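Refill pouches, and where to put them

October 9, 2025

I started buying refills in February, when the Lindholm market near me cleared a shelf for them. Before that I bought a new bottle every time and had a bag of empties under the sink.

The first one I tried was a Povik dish soap. It was fine. The trouble with pouches is storage. They slump, they slide off each other, and the one you want is always at the bottom. 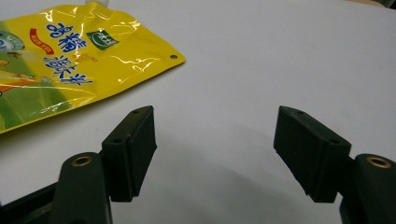
Yellow pouch with a small hole near the corner, on the white table.

The hole got me thinking about hooks. I put a rail inside the cabinet door, 30 inches long, with 2 hooks on it to start. A pouch with a hole goes on a hook, as long as it isn't too heavy. I wouldn't hang a full 2000 ml one that way. Those stay in a bin on the floor of the cabinet, standing up, with the caps on top.

Pouches without a hole get a binder clip. I tried clothespins first and they let go overnight.

I write the date I opened it on the back in marker. The marker rubs off shiny plastic, so now I use a strip of masking tape.

The drawer under the microwave is next. It has batteries in it and I don't know which ones are good.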